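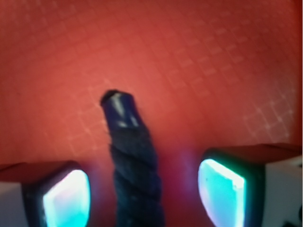

Setting up a tray pick with the Bednárik two-finger gripper takes one afternoon if the arm is already bolted down and talking to your computer. The gripper comes as a kit, with the lit finger pads, the wrist camera and a copy of Raswood, the software that records and replays picks. I use a dark blue twisted rope as the first target for every new setup. With the fingers open and one pad on each side of it, you can see the gap to the left and the gap to the right, and you can tell right away if the wrist is off center. The light from the pads tints a red tray, so do your color settings with the pads on.

This page covers the standard kit on a small tabletop arm. If you bought the Hestent mounting plate, the steps are the same from step 2 on.

What you need

The gripper kit, with both finger cables
A tray with a low rim and a textured floor
A few test items of different shape and softness
A 2 mm hex key (in the kit bag)
A second camera on a stand, if you want to record from the side

Step 1. Mount the gripper and route the cables

Bolt the gripper to the wrist with the screws from the bag marked W. Snug is enough. The housing is plastic and the holes will strip.

Run the finger cables back along the arm and leave slack at every joint. Move each joint by hand to both ends of its travel before you power anything. If a cable goes tight, undo the nearest tie and give it more length. Édgar Tamayo at Buven, who handles their kit support, told me most of the returns he sees have a pulled connector and nothing else wrong.

Step 2. Place the tray

Put the tray where the gripper can reach all four corners with the wrist pointing down. It doesn't have to be square to the arm. Raswood finds the rim and works out the angle, and a slightly turned tray is a fair test of that.

Open the wrist camera view and raise the arm to the survey height. The default is 19 cm, measured from the tips of the fingers to the tray floor. Three rims should be in view at the least. If you only get two, go up a little and save the new height under Survey.

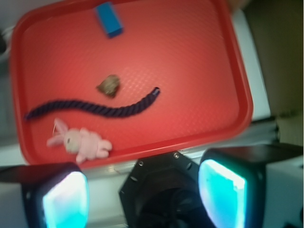
Glare is the other thing to check at this height. A shiny tray under a ceiling light will show a bright patch in the middle, and small items can wash out there. Move the lamp or turn the exposure down one notch at a time. Don't use auto exposure. It shifts when the fingers pass over something dark, and your saved picks will drift with it.

Step 3. Teach the first pick

Start with the rope. It is long, so you can grip it at almost any point, and it gives a little when the fingers close.

Press Teach, then jog the wrist until the rope is centered between the pads. Lower until the finger tips are just clear of the tray floor. Close at the lowest force setting and lift. If the rope slides out, go up one force setting and try again from the same spot. Save the pick when it holds three times in a row.

Raswood stores up to 49 picks per project. You won't need that many for one tray, but the number doesn't reset when you rename a pick, so delete the bad ones as you go.

Step 4. Add the other items

Do the hard items next. A block should be gripped across its narrow side. For a rock, turn the wrist until the pads meet two faces that are close to parallel. A plush toy needs the softest setting and a deeper reach, and it's best to grip the body and leave the ears and any loop of string alone.

Leave space between items while you teach. Crowding them comes later.

Step 5. Check from the side

The wrist camera can't show you how close the crossbar comes to the rim, or what the cables are doing behind it. Set the second camera where it can see the whole tray and the fingers, and run each saved pick at the slow speed. If you work next to a sink, as I do, set the limits in Raswood so the arm stops short of the faucet.

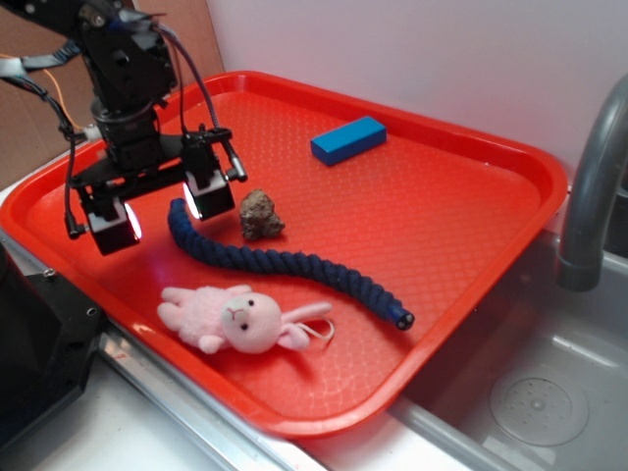 Common problems

Fingers close but one pad arrives first: the wrist is off center. Redo the centering in step 3.

Rim not found: look for a strip of light or shadow along the edge of the tray. A plain, pale tabletop under a red tray works well.

Pads flicker: reseat the finger cable at the crossbar end. If it keeps up, ask Buven for a new cable.

Picks that worked in the morning miss at 3 in the afternoon: sunlight. Close the blinds or teach under the light you plan to run in.

Is the kit worth buying?

For teaching and small sorting jobs, yes. The mount is solid and the software is easy to learn. The printed manual is thin and skips the force settings almost completely. Chinyere Amadi has been keeping a longer set of notes on those, and I'll link them from this page when she posts them.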